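Search the list archive Enter keywords Go

List: grulton-retail-displays
Date: February 10, 2024
Subject: Re: Shelf-edge labelling standard, draft for comment

Dear list members,

Thank you to the member organisations which responded to the first circulation of the draft. The labelling working group has read every submission, and I am replying to the message below on its behalf because it raises matters that several other members put to us in similar terms.

> The regional stores support a common standard in principle. Our concern is with clause 5, which as drafted would require a unit price on every shelf-edge label at a minimum height that our present label stock cannot accommodate. We print on the narrow Vakeck strip, and a change of stock would mean replacing the channel on every bay in the dry grocery aisles.
>
> We would also ask for clarification of what is meant by "adjacent to the product". In an aisle where goods are faced up in the morning and shopped all day, a label may be adjacent at opening and some distance from its product by mid-afternoon. Is the store in breach of the standard at that point?
>
> Finally, the draft is silent on multi-buy offers. Our customers ask about these more than about anything else on the label.
>
> We would be grateful for a response before the next circulation.

On the first point, the working group accepts that the minimum height in the draft was set with the wider channel in mind. The figure was taken from the earlier Khan guideline, which was prepared for full-size supermarkets and was never intended to bind smaller-format stores. The revised text will set the unit price at no less than half the height of the selling price, whatever stock is in use, with a floor of 5 millimetres. Members printing on the narrow strip should be able to comply by shortening the product description. We recommend that the description be limited to brand, variety and net weight. Pack colour, promotional wording and internal range names serve no purpose for the customer and should be dropped.

Members have also asked which unit of measure is to be used. For packaged snack foods, biscuits and confectionery the unit will be 100 grams. A small number of stores presently show these lines per kilogram, and we appreciate that the change will involve some work in the pricing file. The two units must not be mixed within a category. A shopper comparing a family pack with a single-serve pack should not have to shift a decimal point to do so.

On the second point, the working group does not regard the movement of stock during trading as a breach. The standard governs the placement of the label and the condition of the aisle at the time it is faced up. We have accordingly replaced "adjacent to the product" with "directly beneath the leftmost facing of the product, as set out in the current plan for the bay". Stores without a written plan will need to prepare one. The plan may be a simple hand-drawn sheet, provided it is legible, kept at the service desk and available to staff.

It was suggested in another submission that labels be centred beneath the full run of facings. We considered this carefully and have decided against it. When a line is reduced from four facings to two, a centred label must be moved, and in practice it often is not. A left-aligned label remains correct so long as the first facing stays where it is.

On the third point, multi-buy offers will be dealt with in a new clause. The ordinary unit price must remain visible at all times during the offer. Where the offer is shown on a separate card, the card must state the quantity required, the total price and the unit price at that quantity. An offer card may overlap the shelf front panel below the strip, but it must not cover the label of any neighbouring product. Cards are to be removed before opening on the day after the offer ends. Polar, which supplies card holders to many members, has advised us that its existing clips will fit both the narrow and the wide channels.

The revised draft will be circulated with a comment period of 13 days. Comments should identify the clause by number and, where an amendment is sought, set out the wording proposed. Submissions may be made to the list or sent to the working group directly. Where a member asks that a submission remain confidential, we will summarise its substance without attribution.

Subject to the comments received, the standard will take effect in April. Stores will then have 10 weeks in which to bring existing labels into line. New labels printed from the date of effect must comply immediately. We do not propose any penalty for the transition period, and members who foresee difficulty are encouraged to write to us early.

One further question concerned mixed bays, where cartons and cylindrical packs share a shelf, and whether a single label style can serve both. The working group's view is that it can. The plain white strip along the front edge suits either form of pack, and the label should be the same size and colour throughout the bay. What does need attention is the plan. Boxed snacks and potato chip canisters kept on the one shelf should be entered as separate blocks, each with its own leftmost facing, so that the position of the first canister label does not depend on how the boxes beside it have been set down or turned.
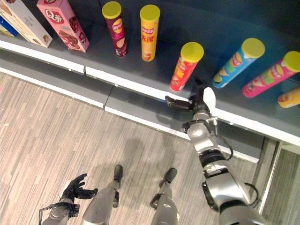
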